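Jurero Votes is hiring two phone canvass leads ahead of the spring municipal election. We are non-partisan and don't endorse candidates.

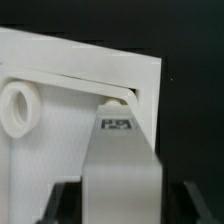

*Corner of a white open-topped container*

**The work**

- 13 weeks, part-time, evenings
- Call voters from a list of 3,808 households
- Record which ward issues people raise
- Report to Shireen Mnguni, field director
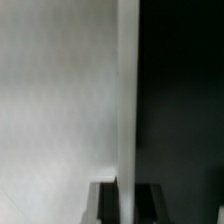

*White strip beside a pale grey surface*

You'll need clear spoken English and more than two months' experience on a campaign, a survey or a council enquiry desk. Current party staff can't apply.

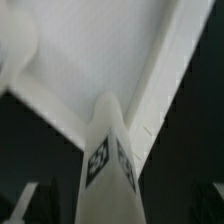 SALUDO, 2020-12-16 – Applications are open until both positions are filled. Send a resumé and a short cover letter to Tanko Akpan, Jurero Votes, Saludo.

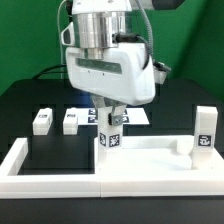 Calls are made from your own home, and we supply the phone and call list. You bring the headset. A coiled cable, like the grey braided one at the right of the white housing, is easier to manage at a desk than a long straight lead. Training is paid.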